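Zelle Ilen – Einrichtung und Pflege

Stand: 2. September 2019
Verantwortlich: Vratislav Holub

Diese Datei gehört zum Ordner "ilen" und beschreibt nur die zweiarmige Zelle. Für die Zelle Vevedell gibt es eine eigene Datei, bitte nicht die Werte von dort übernehmen. Die Nullpunkte sind anders.

Aufgabe der Zelle

Süßigkeiten in Tüten werden vom Tisch genommen und in eine Papiertragetasche gelegt. Ein Arm hält die Tasche am Rand, der andere greift die Packungen. Aufgenommen sind bis jetzt 934 Durchläufe.

Vor dem Einschalten

Beide Arme in die Ruhelage bringen, mit der Hand, langsam. Die Kabelschläuche dürfen nicht unter einem Glied liegen. Am linken Arm ist der Bogen am Handgelenk groß, man muss dort zweimal schauen. Die Schrauben der Sockel an der vorderen Schiene mit 5 Nm nachziehen, immer abwechselnd. Ich habe im April nur eine Seite gezogen und danach stand der Arm schief, das hat einen ganzen Nachmittag gekostet.

Einschalten

Zuerst das Netzteil, dann der Rechner, dann die Arme. Nach dem Start 40 Sekunden warten, bevor das Programm "ilov_start" aufgerufen wird. Wer früher startet, bekommt den Fehler 23 (Gelenk antwortet nicht) und muss alles wieder ausschalten.

Greifer

Die Finger werden nach jeder Schicht mit einem trockenen Tuch gereinigt. Kein Alkohol, das Material wird davon hart. Wenn der Greifer die Tasche verliert, bitte zuerst den Nullpunkt prüfen und nicht die Kraft erhöhen. Mit zu viel Kraft reißt das Papier am Rand ein, und eine eingerissene Tasche darf nicht mehr verwendet werden.

Tisch und Packungen

Das Tischtuch muss glatt liegen. Falten verändern die Höhe, und der Arm drückt dann auf die Packung. Die Packungen werden bei jedem Durchlauf neu verteilt, sie dürfen sich auch überlappen. Die Tasche steht immer links.

Ersatzteile

Kabelbinder, Schläuche und Finger liegen im Schrank Courtois, unteres Fach. Wer das letzte Stück nimmt, schreibt es bitte in die Liste an der Tür.

Bekannte Probleme

- Der rechte Arm zittert manchmal, wenn er weit nach hinten gestreckt ist. Langsamer fahren hilft etwas. Die Ursache habe ich noch nicht gefunden.
- Nach einem Wechsel des Greifers wird die alte Kalibrierung geladen. Die Datei "kalib_alt" vorher von Hand löschen.
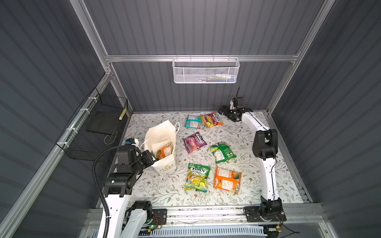
Änderungen an den Werten bitte immer mit Kürzel in die Datei "werte.txt" eintragen, auch wenn sie nur für einen Versuch sind. Fragen an Vratislav, am besten schriftlich.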